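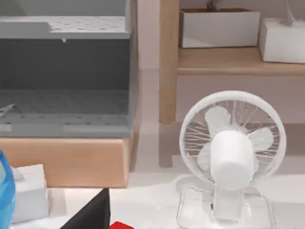

Grey bin on the wooden box

Custodeo: Gilisthorpe refused the transfer papers for our left-arm bowler. He played 23 matches for Puneo, and now the league says he must sit out 6 weeks. I find this too hard.

vandusen_end: I do not agree. The rule is the same for every club, and Puneo did not sign in time.
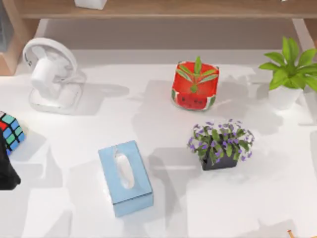
Can he play in the cup while he waits?
Only friendly games are open to him until the league gives its stamp.

Custodeo: Then we lose him for the Van Dusen Cup. The fee was 70, and I paid it in September.

vandusen_end: Paying is one thing, the signature is another. Write to them again.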